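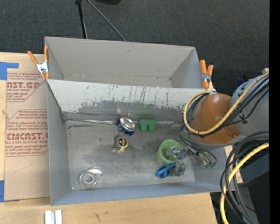

项目资助 > Vonside 设备计划 > 进展报告

三月 | Lowther 实验室设备组

最后更新:四月

料箱抓取工位设备采购与预算进展报告

一、本期概况

本报告提交 Vonside 设备计划管理方,说明料箱抓取工位在本期内的运行情况、设备支出和下一阶段的采购安排。上期报告中列出的未决事项有三项:夹爪备件的供货渠道、料箱的固定方式、机械臂外部线缆的整理。前一项已经解决,后两项目前用的是临时办法,需要在下一阶段花钱处理。

本期工位累计运行432小时,比计划略少。少掉的时间主要用在等待夹爪指节备件上,其间工位停了一段时间,机械臂本身没有出现需要返修的故障。停机期间我们整理了备件清单,并重新核对了上期的报价,有两项报价已经过期,需要重新询价。

二、工位现状

工位仍然设在原来的木台面上,两只灰色敞口料箱一前一后摆放,用橙色手柄的弹簧夹夹住侧面。物品散放在料箱里,由机械臂从侧面伸入抓取。目前在用的物品都是日用小件,有卷尺、透明胶带座、浅绿色的杯子等,大小、反光和软硬差别较大。透明胶带座在灰色箱底上不容易分辨,这类物品的抓取结果一直不如其他物品,下面谈照明预算时会再提到。

弹簧夹的好处是换箱快,一个人就能完成。缺点是夹持位置每次略有不同,换箱之后要重新核对料箱与机械臂的相对位置。本期多次标定都是因为换箱,占用的时间没有单独记录,下期起会在运行日志里分开记。

两箱之间的斜面隔板磨损比较明显。隔板下部颜色发暗,漆面有剥落,竖向划痕较多,箱底也有擦痕和深色的污斑。这些痕迹不影响料箱承载,但会让图像背景不一致,新旧料箱混用时差别更大。我们建议把料箱改列为消耗品,按批次更换,不再作为一次性投入。上期预算里料箱是列在固定资产项下的,这次申请调整科目。

后排料箱是为双箱作业准备的,也就是从前箱取出物品放入后箱。双箱作业的程序已经写好,料箱固定方式确定之前不安排长时间连续运行。

三、线缆与夹爪

机械臂外部走线目前靠扎带固定,黄色线缆和一束黑色线缆沿臂身走,在臂的一侧绕成大弯再折回。这样留出的余量足够各关节转动,但是弯子偏大,工位前角处还有一束较粗的线缆越过料箱角部下垂。机械臂伸向料箱右侧时,需要限制部分姿态,以免线缆碰到箱沿。

这个限制写在运动规划的参数里,代价是料箱右后角的可达范围变小,物品落在那里时常常要人工拨开。Clekton 提供了一套外置线缆导管的报价,包含导管、臂身卡箍和一个回收支架。我们看过样件,卡箍尺寸合适,回收支架偏大,可能要改装安装孔。导管本身可以单独购买,回收支架可以缓一步再定。

夹爪方面,指节备件已改由 Clekton 供应,交货期比原渠道短。本期更换过一次指节,更换后重新做了开合行程检查。夹爪附近的细线和绿色小接头裸露在外,目前没有护罩,下一阶段打算一并加装。护罩打算自己做,材料见下一节。

四、材料与自制件

护罩、料箱定位板和台面挡板都计划用亚克力板加工。亚克力板由 Plestix 供应,我们选的是浇铸板,切割边缘比较整齐,钻孔时也不容易开裂。板材带牛皮纸保护面,画线可以直接画在纸面上,加工完再揭掉。

定位板的做法是在板上开出与料箱外形一致的开口,料箱放进去以后由开口限位,弹簧夹只起压紧作用。图纸改过两稿,第一稿开口太紧,料箱取出时要用力撬,第二稿放宽了间隙。第二稿还没有加工,要等料箱的新批次到货,量过外形尺寸以后再定最终数值。不同批次的料箱外形有差别,这一点我们和供货方确认过。

自制件的人工由实验室自行承担,不计入本次申请。加工用的刀具和钻头如果有损耗,从日常耗材里出。

五、支出情况

本期设备经费共支出2197元,全部为小额采购,包括夹爪指节备件、弹簧夹、扎带、第一批亚克力板和若干测试物品。其中指节备件占的比例最大,其次是亚克力板。测试物品单价低,但是损坏和丢失较多,补购比较零散,以后准备集中采购,每次申请时附一份物品清单。

各项支出都有票据,已按贵方要求的格式归档。有一笔运费与货款开在同一张票上,财务方面建议拆分,我们已经联系供货方重新开票,尚未收到。该笔费用已计入上面的总额,重新开票不会改变金额。

与上期批复的预算相比,备件一项超出,照明一项没有动用。照明没有动用的原因是选型未定。原先打算买一组环形灯,试借了一只放在工位上方,发现金属和透明物品表面的反光更强,没有达到目的。后来改看漫射面板灯,目前在比较两种尺寸。我们申请把照明经费结转到下一阶段,金额不变。

六、下一阶段采购计划

下一阶段的采购分两批提交。

第一批是影响连续运行的项目,希望尽早批复:

外置线缆导管和臂身卡箍,供货方 Clekton,不含回收支架。
料箱一批,共20只,规格与现用料箱相同,按消耗品列支。
亚克力浇铸板,供货方 Plestix,用于定位板和夹爪护罩。
夹爪指节备件,按一次更换的用量再备一份。

第二批可以等第一批到货安装以后再定:

漫射面板灯及安装支架。
线缆回收支架,视导管安装后的余量情况决定买不买。
测试物品补充,以透明和反光物品为主。

料箱的数量是按现在的磨损速度估算的。隔板漆面磨到什么程度算到期,目前没有量化标准,只能靠操作人员判断。我们准备先留一只新料箱作对照样,同一灯光下比较,差别明显时更换。如果贵方在其他项目里有现成的更换标准,请提供给我们参考。

预备费按第一批总额的5%计列,主要应对运费和报价变动。上期没有列预备费,重新询价后多出的部分只能从别的科目里挪,手续较多。这次希望一并批复。

关于是否增加第二台机械臂,上次沟通时贵方问过我们的意见。现阶段不建议购买。现有工位的停机时间主要来自备件等待和换箱后的标定,增加一台机械臂以后这两项会同时增加。台面面积也是一个限制,料箱周围还要留出放板材和工具的地方,再放一台机械臂就要换台面,连同底座和安全围挡,费用需要另外估算。等定位板和线缆导管装好并运行一段时间以后,再提交单独的论证材料。

租用的办法我们也问过。Clekton 有短期租赁,租期内包含基本维护,但是夹爪需要自备,控制柜的接口与我们现有的不同,要另买转接件。如果只是为了短期提高运行时间,租金和转接件加起来并不划算。报价单已存档,需要时可以提供。

七、进度与风险

第一批如能在本月内批复,线缆导管可以在五月安装。安装期间工位需要停机,安装完成后重新做一次标定,并恢复料箱右后角的可达范围。定位板随料箱到货情况安排,两项工作互不影响,可以同时进行。

目前能看到的风险有以下几点。线缆导管装上以后,臂身外径变大,伸入料箱时与箱壁的间隙会变小,样件上量过,正常姿态下没有问题,贴近箱壁抓取时需要实际测试。料箱供货方提示该规格可能调整颜色,如果换成其他颜色,新旧料箱的图像数据就不能直接合并,我们已经要求发货前确认。亚克力护罩在夹爪附近受碰撞的机会较多,会多切一份备用。

照明选型如果到六月还定不下来,我们会提交书面说明,并建议先买一只小尺寸面板灯试用,剩余经费暂不动用。

八、需要管理方确认的事项

料箱由固定资产改列消耗品,请确认科目代码。
照明经费结转,请确认是否需要另填申请表。
重新开票的那笔费用,请确认归档时间可否顺延。
预备费的使用是否需要逐笔报批,还是在下期报告中汇总说明即可。

下期报告会附换箱标定的时间记录和定位板的最终图纸。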